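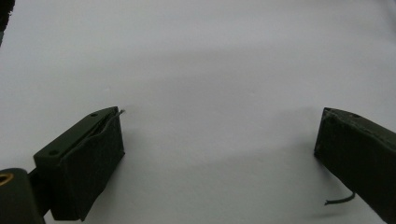
Reading on the Night Shift: A Talk With the Brotstead Book Circle

The Brotstead reading circle meets at 2 in the afternoon, when most of its members have just gotten up. They work nights at the Hakley hospital laundry and the bus depot next to it, and for years the library's evening groups were no use to them.

"I asked at the desk if there was anything during the day, and they handed me a flyer for story time," the organizer says. She drives the Montoya Avenue route and has run the circle since it started. "So I put up a card in the depot break room. It had the name of a book on it and a time."

Eight people came to the first meeting. Two of them had read the book. The group kept the same title for another month and tried again.

Their choices lean toward fiction in translation and short histories, and nothing goes on the list if it runs much over 300 pages. That rule came from the laundry workers, who read on a half-hour break at four in the morning. "You get 200 pages done in a month if the month is quiet," one of them says. "Less in winter, when we're short of people."

The library lends the group multiple copies, but large print has been hard to get. The organizer asked for it twice last year and is asking again. Audio helps some members. Others say they fall asleep to it.

Talk at meetings often goes back to work. A novel set in a fishing port took up two sessions, mostly because of one chapter where a foreman changes the shifts without warning. "We had people who never say a word talking over each other," the organizer says. "One man read the page out loud. He'd underlined it - in a library book, so we had to have a talk about that too."

She doesn't prepare questions. She tried a printed guide once and found that everyone answered it in order and went home early.

The June book is a family history told through letters, picked by a show of hands. Copies are at the front desk of the Brotstead branch. New members can come without finishing it, and a library card is needed only to borrow.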